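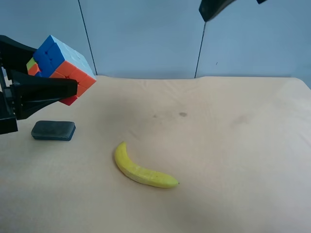 12 November 2020, small room, Govstead

Cloth first, as it has annoyed me all week. The cream one is back on the table and it still won't lie flat along the wall. I pulled it towards me twice and the wrinkles went straight back to the far edge. The two dark marks near the middle are still there after Monday's go with washing soda, and so is the paler smudge over to the right. Lies De Smet thinks they are old graphite and oil and that I'd do better with plain washing-up liquid and a nail brush. Will try that on a corner before doing the whole thing.

Objects today: the grey block eraser and the banana on the cloth, the cube held above it.

**Eraser.** Dark grey, lighter on the top surface, darker band round the sides. Good for the shadow notes, as the edge between top and side is easy to find even with the blind half down. I keep wanting to stand it on end. Leave it flat, long side left to right, or the drawings won't match the earlier set.

**Banana.** Bought Tuesday at Uston market. Still a bit green underneath, yellow on top, faint mottling starting. The curve runs down to the right with the dark tip at the end. It throws a soft shadow and I had it too hard in both of yesterday's sketches. Mamta Joshi pointed out that I'd also drawn the shadow the same width all the way along. Corrected in sheet 21.

**Cube.** Blue, white and orange sides showing. The white is the difficult one. Against the cream cloth it goes a light blue-grey and I mixed it wrong three times. What got closest:

- titanium white, most of it
- a touch of ultramarine
- a smaller touch of burnt umber, added last

Orange straight from the tube was too red. Cut it with a little of the cadmium yellow (the old Anoline tube, nearly finished, need to order). Blue is fine as it comes. The small bit of yellow-green at the left I put in at the end with the tip of the brush and it helped the whole drawing more than I expected. Same with the red at the bottom corner.

Tilted like this the cube is much harder than square on. My lines for the orange side kept coming out parallel to the table when they should drop. Laid a pencil across at arm's length and checked each edge against it. Slow, but the fourth attempt held together. Lies wants to use the same angle for the beginners in December. I think it is too much for a first session and would start them on the eraser, then the banana, then this. To talk over with her.

Paper: used the Lương pad, the rough side. It takes the gouache well enough but lifts if I go back in before it is dry. 28 sheets left in the pad, so enough for this set and the next.

Light: overhead on, blind half down from ten o'clock. After two the colour on the cloth shifted and I stopped painting and did pencil only.

To do

- wash a corner of the cloth, Lies's way
- order yellow and one more tube of white
- new banana by Monday, as green as I can get
- scan sheets 18 to 21 and put them in the shared folder
- ask Mamta if she still has the plain grey cloth. I'd like to see what the white side of the cube does against it

Sheets are drying on the rack by the door, please don't stack them before tomorrow.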